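Speaker notes: Two gripper controllers on one table
Talk slot after lunch, bring own adapter

Opening
Good afternoon. I will speak on a small comparison which we made at Lurkico in October. We had two controllers for the same kind of two-finger gripper, the Rorgate and the Bedoya, and we needed to choose one for both arms.
(Wait for people to sit.)

What we compared
Each controller did 200 picks with toy fruit. Toys are always the same shape, and real apples get soft after one day. The task is simple: take a fruit, put it on a plate.
-- Rorgate closes by position. You tell it the width.
-- Bedoya closes by force. You tell it when to stop pushing.
Say slowly: same fingers, same arms, same table. Only the controller was changed.

Results
With Rorgate we had 70 bad picks. Most of them were round fruit which rolled away when one finger touched first. Bedoya had fewer, but it was slower to close, and the operators complained of this.
Please do not read the whole table from the slide. Only the two totals.

Setup slide
Mention that the plates stay behind the board, so each arm must lift before it moves back. Mention also the cables. We lost one full morning to a cable which pulled on the wrist.
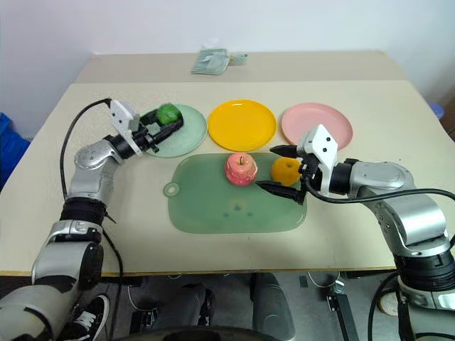
Both arms, three plates, toy fruit on the green surface.

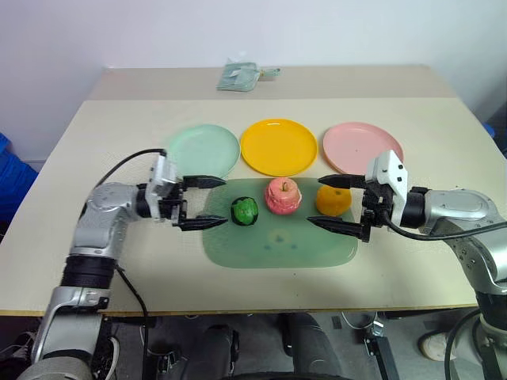 Next point is the approach angle. When the gripper comes from the side, the lower finger is near the table and the controller has little room for error. We set the approach speed lower for this part and kept it for both controllers.

If there is time: the Sarker logging tool. It saved 1,186 files in the first week and we opened very few of them.

Questions
They will ask for the price. Say that I can send it by mail after the talk.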